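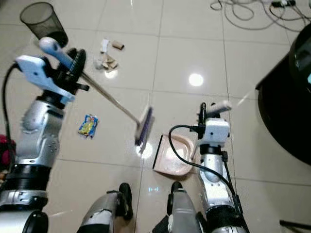 Sweeping a Tile Floor Without Chasing the Dust

When we moved into our present place I had lived with carpet for 20 years, and I thought a tile floor would practically clean itself. Well! Glossy tile shows every crumb, and the grout lines catch whatever the broom misses, so I've had to learn to sweep all over again.

Pick up the big things by hand first. Candy and snack wrappers, cardboard tubes, torn-up mail - all of that can go straight into the wastebasket. A wrapper under the bristles just skates along and scatters the fine stuff you were trying to gather.

Next, look at your cords. If you have a power strip on the floor (we do, and I've given up hiding it), sweep away from it and never toward it, or you'll be picking fluff out of the tangle all evening. Once in a while, unplug everything, lift the whole bundle onto a chair and do that corner properly.

Use short, slow strokes and keep the bristles on the floor at the end of each one. My neighbor Mamta Pandey taught me this back in March, after watching me flick dust clear across her kitchen, and she was very nice about it. Go diagonally across the grout lines if you can, and then once more along them with just the edge of the broom.

Set the dustpan down flat with its open side facing the pile, and bring the broom to the pan. There's always that thin gray line left at the lip, so pull the pan back an inch or 2 and sweep again. A damp paper towel gets whatever is still there.

And do wash the broom now and then! Warm water, a drop of dish soap, a good shake outdoors, and hang it up to dry with the bristles off the ground. Mine was shedding more than it collected before I started doing that.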